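Workshop notebook, natural dyes
Jul 12, 2024

Weld day! I have been waiting for this one since the seedlings went in. Borghild Halvorsen cut the first stalks from the bed behind the Aasen shed before breakfast, and they were already in the soak bucket when I got here, smelling like wet hay and a little like honey.

Dried weld from last year gave us that thin lemon that everybody liked and that I never quite believed in. Fresh is another animal. I chopped everything, leaves and flower spikes and stalks together, and put it in the big enamel pot at twice the weight of the wool. Kept it under a simmer for an hour. Last time I let it boil and the yellow went muddy, so I stood over it like a hawk. Pinch of chalk in at the half hour, and the whole bath jumped from weak tea to something you could read by. I yelled. Borghild H. came running in from the garden thinking I'd scalded myself.

Yarn was the Hasmont two-ply, 100 g skeins, scoured yesterday and mordanted with alum at 9 percent. I wanted to try 12 but Borghild Solberg has been right about this before (the wool goes sticky and you pay for alum that ends up down the drain), so I stayed low. No cream of tartar this time. Next round I'd like one skein with and one without, same pot, same hour, so we can stop arguing about it.

Results so far, all judged wet, so take with salt:
Skein 1, first bath: strong clear yellow, slightly green in shade. Gorgeous.
Skein 2, first bath, left in overnight: will know tomorrow.
Skein 3, exhaust bath: pale primrose. Would make a lovely ground for overdyeing.
Silk scrap: took the color faster than anything else in the pot. Want more silk!
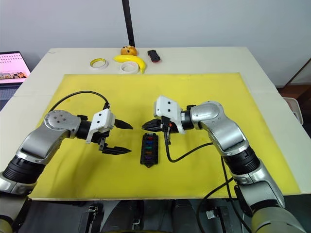 Large yellow board, laid flat on the white table.

Back to the pot. The water question is still open. Our tap is hard, which weld likes and madder likes and cochineal does not, and I keep meaning to do the same bath in rainwater to see how much of today's brightness was the chalk and how much was the pipes. The barrel is nearly full. If it rains again I'll do it with the second cutting, which should be ready in August.

Also dipped one sample from skein 1 in the leftover indigo vat from the Covonetti scarves. The vat was tired and cold and I expected nothing, but two short dips gave a proper leaf green, the kind I've tried and failed to get for years. Three dips went bluer and I liked it less. Noted the times on the tag. Please do not throw out that vat, whoever is cleaning up. I'm going to warm it and feed it and see what it has left.

Things to fix: the Giminex scale drifts when the battery is low, so I reweighed the alum on the kitchen one and got 47 g both times, which I trust. Tags need a waterproof pen, the blue one bled. Pot lid handle is loose again.

Still to do on this batch: rinse after a full day of rest, dry in the shade, then cut a length from each skein for the window test. Half under card, half in the sun. Borghild S. has the card strips. Remaining stalks are hanging in bunches from the beam, flowers down, mind your head.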